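Kinovine Opens Turlow Lab to Visitors

October 8, 2023

Kinovine opened its Turlow manipulation lab to 60 visitors, with demonstrations of a single-arm system fitted with an articulated hand. Sessions ran 20 minutes each, in groups of 8.

The tabletop station used everyday objects on a blue cloth -- a drink bottle, a stapler, a stack of paper, a keyboard. Engineer Florian Eberhard took questions on grip force and finger calibration.

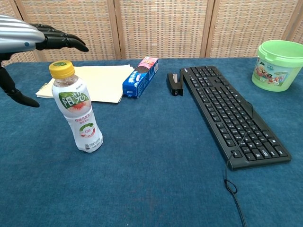

The robotic hand, open beside a yellow-capped bottle at the tabletop station.

Fionnuala Noonan, who leads the Turlow lab, said transparent containers remain harder for the system than boxes. "Depth readings on clear plastic are noisy," she said. "We are testing 2 sensor layouts."

A second open day is planned for December at the company's Coughlan site.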